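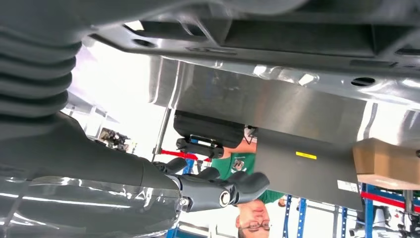

Arm and hand with the plastic cover on, cardboard box at right.

Can a robot hand do mixed packing yet, or should I wait?

Asked 2022-06-22 by costel_k

I run the back end of a small parts shop. We ship around 700 boxes a week, and most of the labor is picking loose items out of bins and putting them in cardboard boxes with some paper. The items are hose clamps, gaskets, little bags of screws, sometimes a soft bag or a strap kit. Nothing is heavy.

I have been looking at arms with a fingered hand like the one in the picture. The salesman from Bavatel says it will do "most of what a person does at a bench." I asked him what most means and he sent me a brochure.

What I want to know:

Can one of these pick mixed parts out of a bin all day without somebody standing next to it?
Is the hand with fingers worth it over a plain two-jaw gripper or suction?
Can it close and tape the box too?

I don't need it to be fast. It can run at night if it has to. My wife also wants to know if it folds laundry, so if anyone has an answer to that one, go ahead.

Costel Kelmendi

Answer 1 (accepted)

Short version: no to the first one, probably not to the second, and buy a box taper for the third.

I did two years of integration work at Clellesent, mostly packing cells. The arm is the easy part. You can buy an arm that goes to the same spot every time for years. The trouble is the bin. Gaskets stick together, screw bags slide, and straps hook onto whatever is next to them. A camera system can find a clean pick most of the time, but when it can't, a person has to walk over and sort it out. On our last mixed-bin job we logged 74 stops in one night shift. A stop was only a minute or two of work, but somebody had to be in the building.

On the hand. Fingers look like the right answer because we have them. In a shop they mean more joints, more cables and more things to wear out. For bagged screws use suction with a soft cup. For clamps use two jaws. We ended up with a tool changer and two cheap grippers, and that beat the fingered hand on every part we tried except one odd-shaped bracket.

What I would do is pull your order list and find the items that go out the most and always come in the same package. Automate those and leave the rest at the bench. We did it for a customer with 223 part numbers and only a small share of them made sense for the robot, but that share was more than half the boxes.

Ask Bavatel to run your parts, out of your bin, for a full shift while you watch. If they will only show a video, you have your answer.

Spyros Lazaridis

Answer 2

Agree on the taper. We got a used one from Grerance and it has paid for itself. Semi-automatic, you push the box in and it comes out taped. You still fold the flaps by hand on ours.

Laundry: no. I have seen it done with towels, on a table, one at a time, very slow. Fitted sheets forget it.

Answer 3

depends on the robot

Comment from costel_k

Thanks. I asked about the full shift test and they offered 3 hours at their place in July. I will bring a bin with the strap kits in it.

Comment from Spyros Lazaridis

Take it. Put the gaskets in too, and don't separate them first.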